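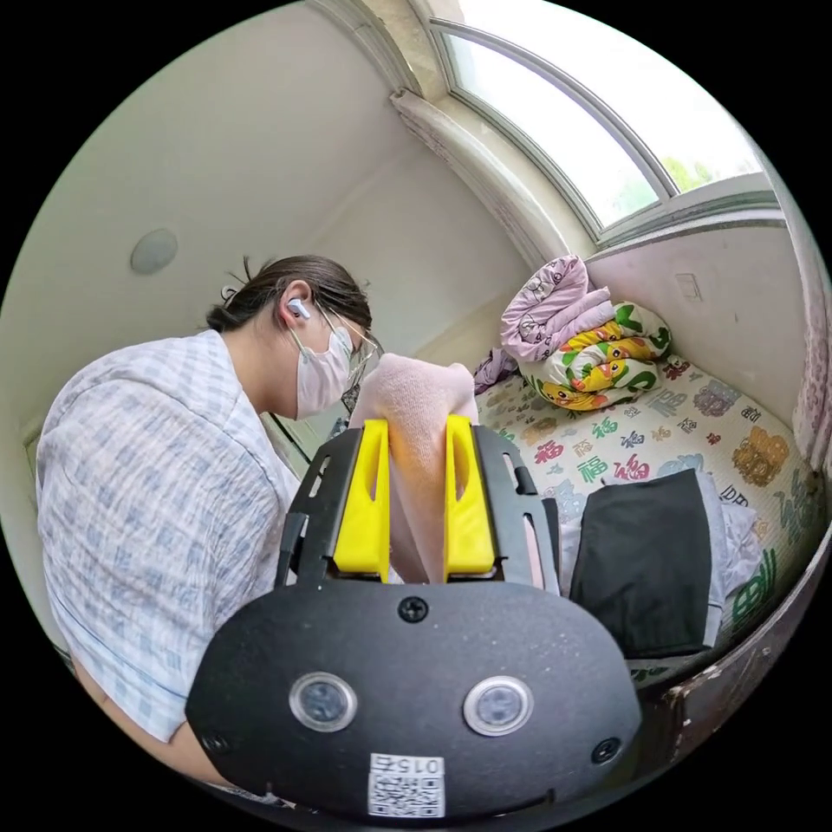

*Pink sock between the yellow finger pads, bedroom work.*

## Hand gripper upkeep, monthly meeting, January

Held in the back office at Bedoya, with the Brelness bench joining by phone. We started at 9:40, a little later than planned, as the phone line took a while to behave. The notes from the December meeting were read through and accepted, with one correction: the spare finger pads came from Zostadine and not from our own stock, so the thank-you in those notes was owed to them. It has now been sent, with our apologies for the mix-up.

### 1. Finger pads

Most of the morning went on this, and it was a good discussion. The Pritora crew, who do the folding and laundry work, told us that thin knits are going well but that fuzzy things leave lint in the long slots of the yellow pads, and after a few items the lint packs down and the two faces no longer meet evenly. Brelness asked whether anyone had been cleaning the slots with the pads still mounted. Several people had (the writer of these minutes included!), and we were kindly asked to stop, as it pushes the fluff back into the frame. Pads come off first, get brushed out, and go back on with the gap checked by eye against a straight card.

Agreed: pads are brushed at the end of each work block and swapped after up to 1657 closes, or sooner if the edge feels slick to the thumb. The counter on the oldest tool stood at 853 when it was last read, so there is no hurry there.
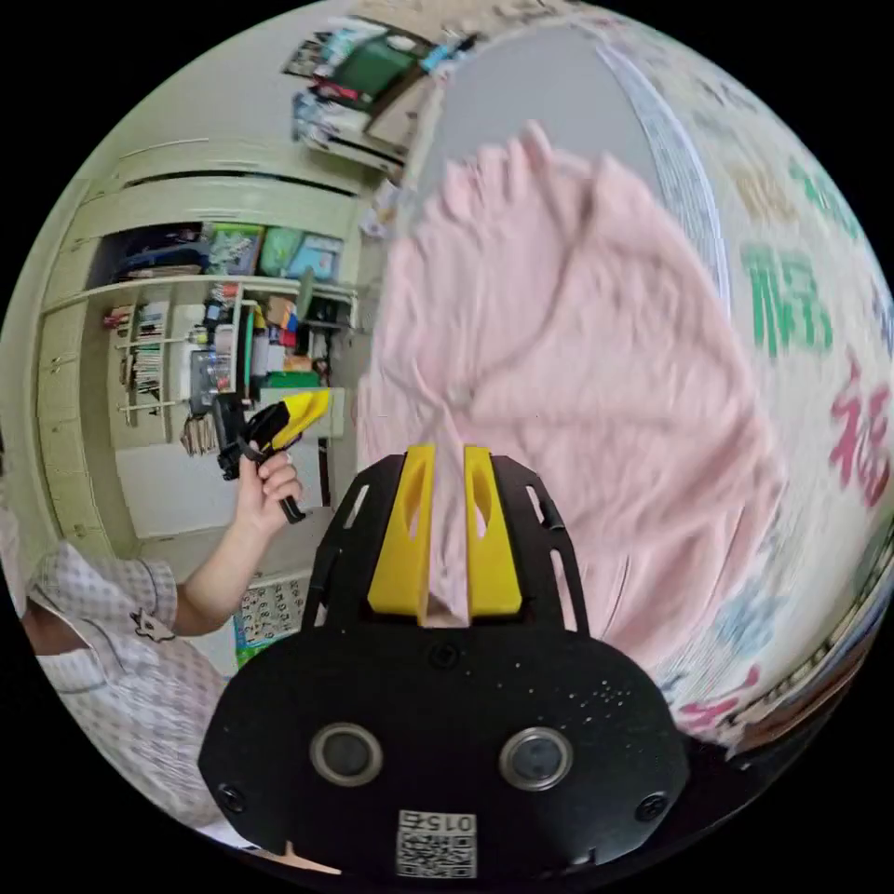

*Large pink cloth gathered between the fingers, second gripper in hand at left.*

### 2. Big cloths and the strain on the frame

Towels and blankets came up next. The worry from Bedoya is that a heavy cloth hanging off to one side twists the slotted arms, and that over time the fingers stop standing parallel. The bench has had one frame back with a slight lean in the left arm. They could not say for certain that cloth did it, and they were fair about that, as the same tool had also been dropped in a stairwell in the fall.

We talked for a good while about whether to fit a stiffer frame. Zostadine can make one, though it would add weight, and the crew were polite but firm that their wrists are tired enough by afternoon. For now we keep the present frame, gather a big cloth close to its middle before lifting, and check the housing screws each morning. Snug is enough. Please don't lean on the driver, the threads are only plastic.

### 3. Dust on the housing

Dust shows up terribly on the matte black and gets around the two round windows on the front. A soft dry cloth for the housing, the lens cloth for the windows, and no sprays of any kind. The label with the code should be wiped gently and never peeled, even if a corner lifts. Tell the bench and they will print a new one.

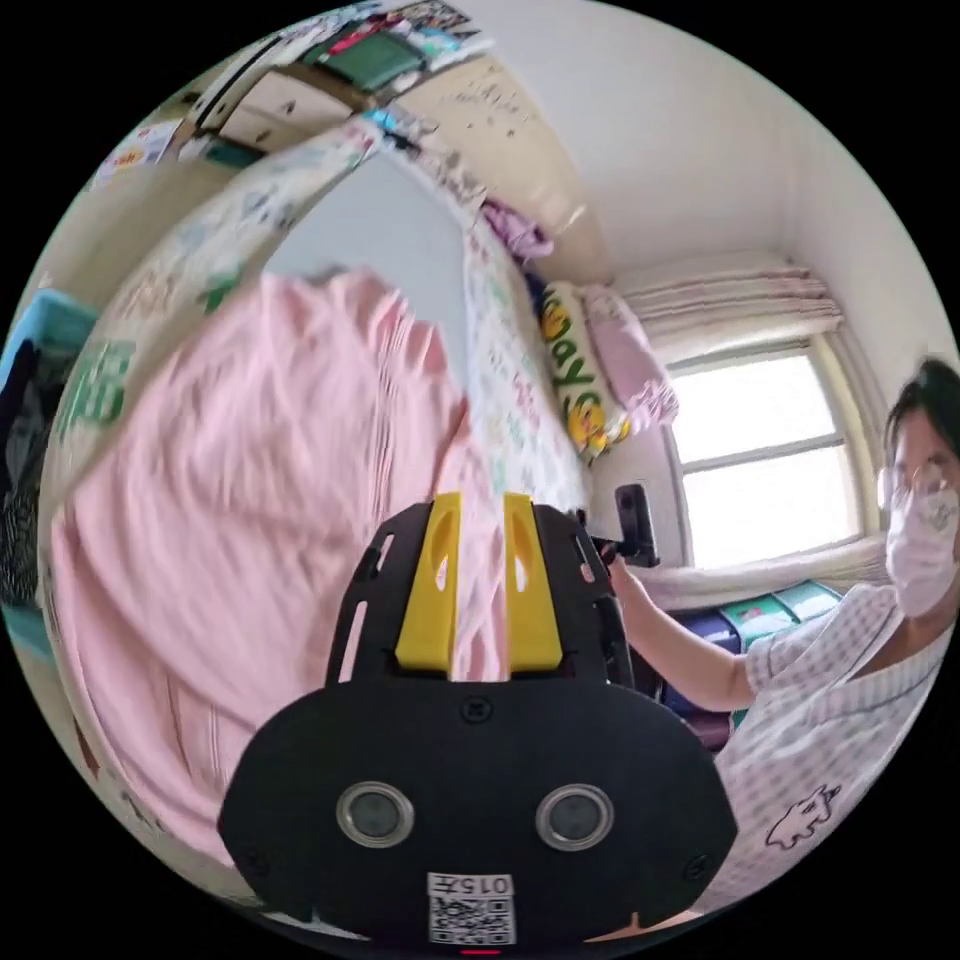 *Gripper at the bedside with the pink blanket spread out, red light showing below the label.*

### 4. Red light

A question from the newer members of the crew about what the small red light at the bottom of the housing means. There were 2 answers in the room and they didn't match, so Brelness will look it up for our version and send round a half page to go in the lid of each case. Until that arrives, write down in the log when you see it and carry on.

### 5. To do

- Brelness: half page on the red light; look over the leaning frame again
- Bedoya: order 3 more sets of pads from Zostadine
- Pritora: keep the close counts in the log, and bring the log along next time
- Everyone: pads off before brushing

Next meeting in February, same room, 9:30. Closed at 11:15.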